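Handheld gripper kits for demo collection — Prorela vs Livton
Forum: Manipulation and Grippers > Hardware for sale and reviews
Replies: 9

benchlevel
Looking for opinions before I put in a purchase request. We want to collect kitchen-type demos by hand and train from those. The two kits on my list are the Prorela handheld and the Livton G. Prorela is $331 per unit without a camera. Livton is more, but comes assembled. We would need two to start. Does anyone have hours on either one?

torque_and_tape
I have used the Prorela since February. It arrives as plates, screws, a rail and a bag of fingers. Assembly took me an afternoon. The manual is fine up to the trigger linkage and then it gets thin. Go by the exploded drawing on the last page and skip the text.

The trigger is stiff for the first day or two. It loosened up after that.

mapleshaft
We had the Livton on loan. It feels better in the hand and the trigger is smooth. The problem for us was the fingers, which are hard plastic with a rubber skin. Small round things shot out of them. They sell a soft set separately, but it was out of stock the whole time we had the unit.

benchlevel
Soft fingers matter a lot to us. Most of what we want is pots, cups and small food items. How do the Prorela pads hold up?

torque_and_tape
I replaced one pair after about 1000 grasps. One pad had a split starting at the tip. It still gripped, but I didn't want the shape changing partway through a set.

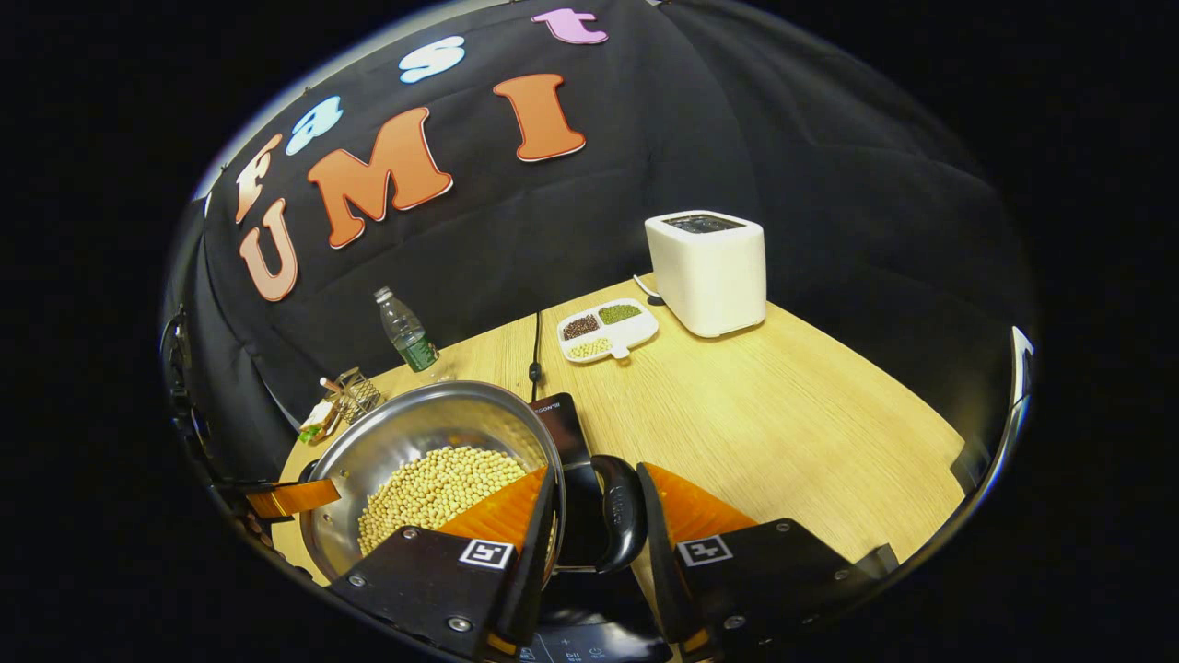 Pads are one thing, but the part I'd look at first is tracking the finger opening, because that is what cost us a week. The gripper width comes from two printed markers, one per finger, and if the camera loses either one you get a gap in the width signal. Ours sit right below the orange pads and they stay readable in most poses. A pot with a handle that curves up between the fingers is the kind of job to test with, and you want something with weight in it, like the soybeans. I also try to keep shiny stuff from filling the whole view. A bare steel pot on a plain table gave us worse tracking than the same pot on a busy table with cut-out letters behind it.

dry_run_dan
Disagree on the markers. If the width signal drops out, the exposure is usually wrong. Lock it and the dropouts go away. I have the same kit and I lose maybe one clip in 200.

torque_and_tape
Exposure was locked. Ours dropped out when the wrist rolled and the overhead light hit the tag at an angle. Switching to matte paper fixed most of it. The tags in the box are glossy, and I would call that a fault in the kit.

dry_run_dan
Fair enough, mine came with matte ones. They may have changed them between batches. I still think people blame tags too fast.

halfstep_gearing
Has anyone run the Clastmont mapping service on Prorela recordings? They quote by the clip and say they return trajectories the next day. I'm tempted, as our own SLAM setup fails on anything with a blank wall behind it.

mapleshaft
We sent them 210 clips as a trial. The good ones were very good. The failed ones came back with no reason given, only a flag, and we were charged for those too. I wrote to them and they credited half. If you have someone who can run the pipeline in house, do that. If you don't, it is worth the money, but ask about failed clips before you upload.

halfstep_gearing
Thanks. Being charged for failures is a no from our side.

benchlevel
Back to the hardware. Does the Prorela wear your wrist out? Two people here would be holding it for most of a day.

torque_and_tape
Yes, somewhat. The weight is out front, past the hand. I do 40 minutes and then swap. Dalen makes a forearm strap that bolts to the back plate, and it helps with lifting but gets in the way of pouring. I take it off for anything where the wrist has to roll.

dry_run_dan
I'd skip the strap. It changes how you move, and you can see it in the recordings — everything turns into a shoulder motion.

mapleshaft
I liked the strap on the loaner. Depends on your arm, I guess.

benchlevel
Okay. I'm going with two Prorelas, a spare set of pads for each, and no strap for now. I'll print my own tags on matte stock. Does the camera plate take a standard quarter-inch screw, or do I need their adapter?

torque_and_tape
Standard screw. Use a lock washer, mine backed out twice.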